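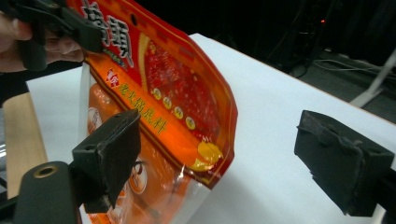 Red and orange food packet, white table.

Third viewing through Bondus this month and I have questions about the word "calculated."

The Skevatcombe listing says one price on the search page, then a different one when you click through, then a third in the email. All three are "per month." Pick one!

Asked which was right. Was told it depends on how you look at it. I look at it with my bank account.

Also "two bedrooms." The second one has a door, I'll give them that. It also has the boiler, and I could touch both walls with my elbows.

"Moments from the station" took me 11 minutes, walking fast, downhill. Going home is the other direction.

Thulani Cele replied to my last thread saying the building has a concierge. I've been in the lobby 3 times. There is a desk. There is a chair behind the desk.

Botha had the same apartment up in February with different photos and a lower rent. Same kitchen, same chip in the counter by the sink. So what got improved? I asked. "The market."

They want a holding deposit before they'll send the lease. I said send me the lease and then I'll think about the deposit — the agent acted like I'd asked to see his tax return.

Someone will tell me Nirnov is better. Maybe. Their site lists 2 places in my range and one is a parking space.

Anyway, if anyone has rented in Skevatcombe and got their deposit back in full, my replies are open. Not hearing much so far.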